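Balcony temperature reads too high in the afternoon
Nindport Weather Hobby Forum > Home stations > Placement and shielding

fwakalinga wrote:
Good evening to all. I have a small home station on the balcony, third floor, the wall behind it is brick and looks to the southwest. In the morning my numbers agree very well with the Tapsell station near the harbor. In the afternoon my thermometer shows too much, and the difference stays until late evening, also when the sun has already left the balcony. In September it was like this on every clear day.

I have read the placement guide, and it says to put the sensor over grass, far from buildings. I don't have grass. I would like to know what is the best a person can do with a balcony only. Is it better to move the sensor to the outer railing, or to keep it near the wall but in shade? My landlord allows clamps, but he doesn't allow drilling.

Thank you in advance for your patience with my English.
Faith Mwakalinga 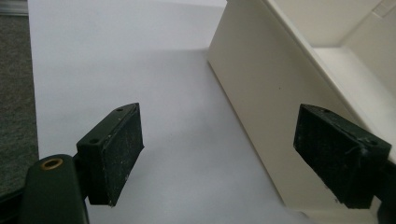 Last edited by fwakalinga on 15/10/2026, reason: added the floor and the direction of the wall

pellworth wrote:
It is the brick. It takes heat all afternoon and gives it back after sunset, so shade alone will not help you much. Go to the railing, as far out as the clamp permits.

D_Whitlock wrote:
I do not fully agree with pellworth. On a railing facing southwest the sensor receives sun directly, plus the reflection from the balcony floor. I tried both places for two summers and the railing was worse at 4 p.m. and better at 9 p.m. So it depends which error you prefer to live with.

What shield do you have? This is more important than the location, in my opinion. A closed white box is not a shield. The air must go through it.
Demetrius Whitlock

fwakalinga wrote:
I have no real shield at this moment. I wanted to make one from a white plastic box, the kind with round posts in the corners for the screws of the lid. From your answer I understand that I should not close it.

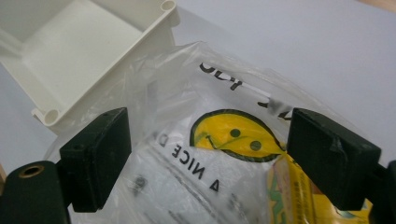
Re: Closed boxes and shields

D_Whitlock wrote:
Correct, please do not close it. Keep such a box for the batteries. For the sensor buy a stack of plates, or make it from white plant saucers with spacers between them. The air passes and the sun doesn't. Mine is the Fluvosier and I am satisfied, but saucers are nearly as good if you take care with the gaps.

pellworth wrote:
Saucers are fine in wind. On a calm day they also become warm inside, I have seen roughly 2 degrees too much. A small fan solves this.

heneo_user331 wrote:
A fan on a rented balcony, and who will clean it? I have the Heneo with a fan, and it was full of dust and pollen after one spring. My suggestion is simpler: note in your station description that it stands on a balcony, and let people judge the numbers themselves.

pellworth wrote:
A note doesn't correct anything. If she sends the data to the town map, it should be good data.

fwakalinga wrote:
I don't send to the map yet, only to my own notebook. I will begin with the saucers on the railing and compare with the harbor again at 4 p.m. and at 9 p.m., as Demetrius did. What should be the space between the saucers?

D_Whitlock wrote:
A thumb's width. Paint the undersides black if you have patience, the upper sides stay white.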